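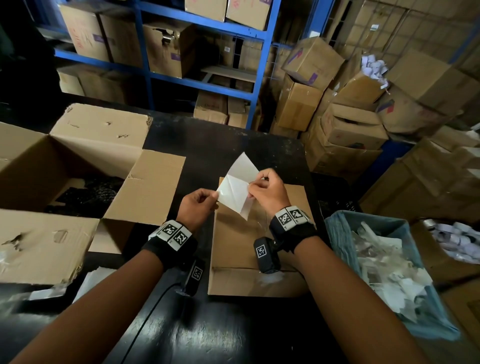 ## Unidad 5. Pérdida de seguimiento en muñeca durante la captura de demostraciones

Material de apoyo para la sesión de fallos. Se supone leída la unidad 4 (calibración de cámara y cadenas de transformación).

### 5.1 Contexto del caso

El caso procede de la línea de preparación de envíos de Flodley, donde se registraron demostraciones manuales para entrenar la célula bimanual Prokora. La tarea consiste en tomar una hoja de papel, plegarla y depositarla en una caja de cartón. El operario lleva una pulsera en cada muñeca, con marcadores cuadrados en blanco y negro, y una cámara a la altura de la cabeza. La pose de cada muñeca se estima a partir de las esquinas de los marcadores y se expresa en el sistema de referencia de la mesa.

La campaña produjo 487 episodios. El filtro automático aceptó 448. El fallo que se estudia estaba dentro de los aceptados, y por eso tardó en detectarse.

### 5.2 Síntoma

Al reproducir en la célula una trayectoria aprendida, el brazo derecho giró la muñeca de forma brusca al final del plegado. La pinza golpeó la tapa de una caja cerrada situada bajo la zona de trabajo. El controlador detectó el exceso de par y ejecutó una parada de categoría 1. No hubo lesiones. El daño material se limitó a un dedo de pinza doblado y a la caja.

El registro de la célula mostraba:

| Señal | Valor observado | Interpretación inicial |
|---|---|---|
| Par en el eje 5 | Por encima del umbral | Colisión |
| Consigna de orientación | Salto entre dos muestras consecutivas | Error de interpolación |
| Consigna de posición | Continua | Sin anomalía |
| Estado del planificador | Válido | Sin anomalía |

La interpretación inicial (error de interpolación) era incorrecta. El salto ya figuraba en los datos de demostración.

### 5.3 Análisis de la causa

**a) Ambigüedad de pose en marcadores planos.** Un marcador cuadrado observado casi de frente, o a poca resolución, admite dos orientaciones con errores de reproyección muy similares. El algoritmo elige la de menor error. Con ruido en las esquinas, la elección puede alternar de una imagen a la siguiente: la posición apenas cambia y la orientación salta. Es la firma que aparece en la tabla.

**b) Marcadores visibles insuficientes.** Cada pulsera lleva varios marcadores precisamente para resolver la ambigüedad. Al plegar la hoja, las muñecas rotan y las manos se acercan. En esa fase el papel puede tapar parte de la pulsera. Si queda un solo marcador útil, la restricción multimarcador desaparece y se vuelve al caso a).

**c) Brillos.** Una mesa negra y lisa refleja las luminarias, y el papel satinado también. El reflejo directo sobre un marcador reduce el contraste del borde y desplaza las esquinas detectadas. En las imágenes de la campaña se aprecian vetas de luz en el tablero, en primer término, y una zona brillante en la propia hoja. Son indicios de riesgo y no prueban por sí solos que un marcador concreto se haya degradado.

**d) Filtro de aceptación mal definido.** El módulo Zamani, encargado de validar los episodios, comprobaba la continuidad de la posición y el porcentaje de imágenes con al menos un marcador. No comprobaba la continuidad de la orientación. Esta es la causa raíz a efectos del informe; a), b) y c) son condiciones contribuyentes.

### 5.4 Por qué no actuó ninguna barrera previa

La célula disponía de limitación de velocidad cartesiana, pero estaba configurada únicamente sobre la componente lineal. Un giro puro de muñeca no la activa. El volumen prohibido cubría la mesa y el bastidor, con la altura del tablero como límite inferior. La caja cerrada tiene altura propia y no se había modelado como obstáculo.

Conviene retener este segundo punto. En un puesto de embalaje los cartones cambian de sitio, se abren, se apilan y se deforman; una solapa desplegada invade un volumen que el modelo considera libre. El entorno de colisión debe actualizarse antes de cada ejecución o dimensionarse para el peor caso.

### 5.5 Medidas adoptadas

1. Umbral de velocidad angular entre muestras en Zamani. Todo episodio que lo supere pasa a revisión manual.
2. Estimación conjunta de la pose con todos los marcadores visibles de la pulsera. Con un único marcador la muestra se etiqueta como no fiable y no se interpola.
3. Selección de la solución coherente con la muestra anterior cuando los dos errores de reproyección son comparables.
4. Luz difusa sobre el puesto y tapete mate en la mesa.
5. Límite de velocidad angular en el controlador, independiente del lineal.
6. Altura de las cajas incluida en el modelo de colisión, con margen.

La medida 3 es delicada: si la primera muestra de la secuencia es errónea, el criterio de coherencia propaga el error a todo el episodio. Debe aplicarse solo tras una inicialización con dos marcadores como mínimo.

### 5.6 Observaciones sobre el cableado

Durante la revisión se examinó también el cable del dispositivo de muñeca. Un cable tenso puede hacer girar la pulsera sobre el antebrazo, y en tal caso la transformación pulsera-mano deja de ser válida. El efecto es un sesgo constante de orientación, sin salto, y el filtro del punto 1 no lo detecta. Se comprueba con una pose de referencia al inicio y al final de cada serie — las dos medidas deben coincidir dentro de la tolerancia de calibración.

En este caso se descartó como causa: las poses de referencia coincidían.

### 5.7 Trabajo para la sesión práctica

Se facilita un subconjunto de la campaña en formato Eltent, con las poses sin filtrar y los errores de reproyección de ambas soluciones.

- Representar la orientación de la muñeca derecha como cuaternión y localizar los saltos. Corregir antes el signo: *q* y *−q* representan el mismo giro, y sin esta corrección aparecen discontinuidades falsas.
- Calcular la velocidad angular entre muestras y proponer un umbral. Justificarlo con el histograma.
- Comparar el número de marcadores visibles en los saltos con el del resto de la secuencia.
- Redactar la entrada correspondiente del AMFE: modo de fallo, efecto, causa, detección actual y detección propuesta.

La entrega es un cuaderno ejecutable y una página de AMFE. No se admiten umbrales fijados a ojo.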